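Keeping Cold in Small Spaces: A Conversation with Kimie Hamada

Residents of the Vitora housing program receive a furnished unit, a set of keys and, for the past several years, a small refrigerator. The refrigerator is the item about which the program's office hears most often. Kimie Hamada oversees household equipment for Vitora and has written the guidance sheet that is placed in every kitchen. She met with this newsletter in June at the program's equipment room on Yokoyama Street to discuss how compact refrigerators are used, cleaned and misused.

Ms. Hamada came to the program from institutional catering, where she was responsible for cold storage in a hospital kitchen. She describes the move as a change of scale. "In a hospital you have a walk-in room and a written log, and a person whose job is to read the thermometer," she said. "In a studio apartment you have a box that comes up to your hip. The food is the same food, and it spoils in the same way."

The program currently has 600 compact refrigerators in service. Residents are responsible for day-to-day care, and the equipment office inspects each appliance when a unit changes hands. Ms. Hamada said that those inspections have shaped her views more than any manual.

"The first thing I do is open the door all the way and look at the seal," she said. "Most people clean the shelves. Very few clean the gasket. Crumbs and syrup settle into the folds, the rubber stiffens, and the door stops closing as it should. The resident then turns the dial colder, and the motor runs all night."

She recommends a cloth wrung out in warm water with a little dish soap, worked along the full length of the seal and into each corner, followed by a dry cloth. She advises against bleach and against any tool with a point. "I have seen butter knives used," she said. "A cut gasket has to be replaced, and that is a much longer conversation."

A simple test with a strip of paper is included in the guidance sheet. The strip is closed in the door and pulled gently. If it slides out without resistance, the seal is weak at that spot, and the test should be repeated at several points along the door. Residents who find a weak spot are asked to report it before buying anything themselves.

Ms. Hamada spoke at length about air. Many of the newer compact models move cold air with a fan set behind a grille at the back of the compartment, and a grille that is covered cannot do its work. In her experience the usual cause is a tall carton or a bag of greens pushed as far back as it will go.

"People believe that a full refrigerator is a well-run one," she said. "Leave the width of your hand in front of the grille. If you cannot spare that much room, you have bought too much for the week."

She is equally firm about loose produce. Fruit and vegetables kept directly on the floor of the compartment are easily forgotten and are difficult to see behind bottles. The guidance sheet suggests a shallow container that can be lifted out whole. Ms. Hamada said she does not mind what kind of container is used, provided that it can be washed.

The subject of shelves produced a longer answer. The shelf supports in compact refrigerators are commonly molded with several positions, and residents seldom change the arrangement they find on moving in. Ms. Hamada regards this as a missed opportunity. A household that cooks in quantity needs height for a pot, while one that keeps mostly jars and dairy is better served by shelves set close together. She asks new residents to take the shelves out on the first day, wash them in the sink, and put them back at heights that suit their own cooking.

"Do it before the food goes in," she said. "Once there is milk on the shelf, you will live with that shelf until you move out."

Glass shelves should be allowed to reach room temperature before they are put into hot water. The liner itself needs only a soft cloth and a solution of baking soda, which leaves no scent. Scouring powder will scratch the plastic, and scratches hold odor. Ms. Hamada added that any small sensor or label on the back wall should be wiped lightly and never pried at – a piece of advice that, she noted, was added to the sheet after an inspection.

Her colleague Kanini Simiyu, who handles resident requests, joined the conversation toward its close. Ms. Simiyu reported that the office received 81 calls concerning refrigerators in the last reporting year, and that a large share were resolved by telephone. The most frequent complaint is noise. She begins by asking whether the appliance is level and whether it is touching the wall.

"A refrigerator against a wall will make the wall hum," Ms. Simiyu said. "I ask the caller to pull it forward a little while we are still on the line. Often I can hear the difference."

The second most frequent complaint is water at the bottom of the compartment. Ms. Simiyu said that the drain opening, where a model has one, may be blocked by food, and that a door left slightly open will also produce moisture. Residents are asked not to chip at ice under any circumstances. The appliance should be emptied, switched off and left open over a towel.

Both women were asked what they would change if the budget allowed. Ms. Simiyu would like a thermometer supplied with each appliance. Ms. Hamada would prefer doors that can be hung on either side, as several kitchens in the Neleck building have a counter exactly where the door needs to swing. She has raised the matter with the office more than once, and a trial in 2 units has been approved.

Revised copies of the guidance sheet are available at the front desk of each building. Residents who wish to report a damaged seal should have their unit number ready when they call.
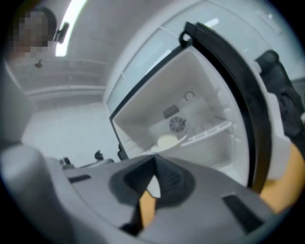

Vostau Residents' Quarterly, p. 1583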